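Search
Search this site
Enter keywords

2025-04-27
By Evangelia Sfakianakis
4 min read

Tullholm opens entries for paper plane day

Entries are open for the Tullholm Paper Plane Day, to be held in May at the Farooqui Hall. The day is open to all ages, entry is free, and every plane must be folded on site from a single sheet of coloured paper supplied at the door.
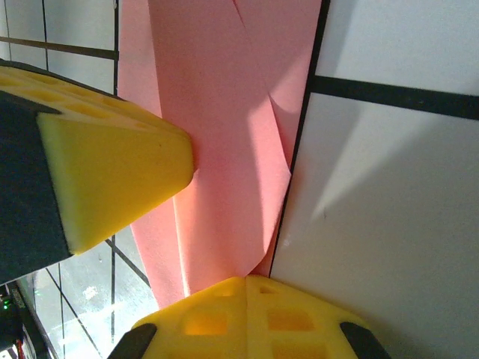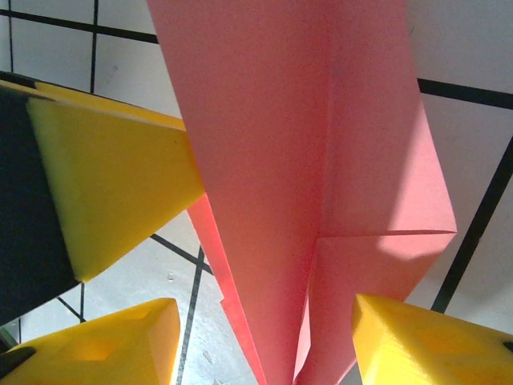
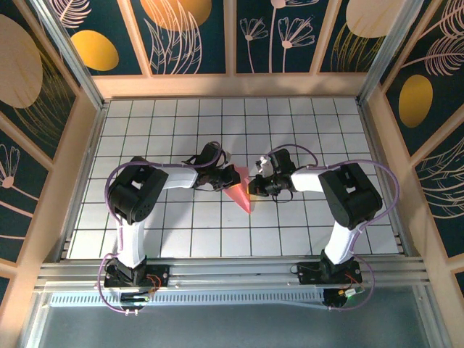 Pink paper, folded.

The event is organised by Tullholm, the neighbourhood arts and crafts centre, with paper donated by the stationery wholesaler Norkex. It follows a smaller indoor fly-off held last winter, which filled the centre's main room and left several families waiting in the corridor.

"We had more kids than floor," said Henk Desmet, program coordinator at Tullholm. "The Farooqui Hall has a high ceiling and a long clear run down the middle, so we can let people throw properly this time."

There will be 2 flying sessions, one in the morning for children under 12 and their grown-ups, and one in the afternoon for everyone else. Each flyer gets 4 throws, with the best one counting. Prizes will be given in each session for distance, time in the air and neatest folding.

Neatest folding is a new category this year. It was put forward by Chibuzor Babalola, who teaches the centre's paper folding class and will judge it.

"A lot of people rush the first crease down the centre, then wonder why the plane pulls to one side," Babalola said. "I'll be looking at whether the two wings match, whether the nose comes to a clean point and whether the keel sits straight. It doesn't have to be a complicated design. A plain dart done carefully can beat a fancy one."

Folding tables will be set up along one side of the hall, with printed instructions for 3 designs: a dart, a wide-winged glider and a short stunt plane. Entrants may also fold a design of their own. Sticky tape, glue, staples and paper clips are not allowed. Scissors are not allowed in the morning session. In the afternoon they may be used for small cuts to the trailing edge of the wing only.

Babalola will run a free folding workshop at the Tullholm centre before the day. It has 15 places and must be booked ahead. Participants will make all 3 designs and can take their planes home, but planes made at the workshop can't be entered.

Planes left behind at the end of the afternoon will be flattened and kept for the centre's collage classes. Norkex has supplied the paper in 17 colours, among them several pinks — the first to run out last winter.

"We sent extra pink," said Iñaki Bravo, sales manager at Norkex. "It's the same weight in every colour, so nobody gets a heavier plane than the next person."

Tea, coffee and sandwiches will be on sale in the foyer. The hall is wheelchair accessible and there is street parking nearby. Flyers who would like to throw from a seated position can do so from the same line, and a quiet folding table will be available in the side room.

Entry forms can be picked up at the Tullholm front desk or filled in at the door. Children under 12 must be accompanied by an adult.

Media enquiries: Evangelia Sfakianakis, Tullholm. Interviews with Henk Desmet and Chibuzor Babalola can be arranged on request.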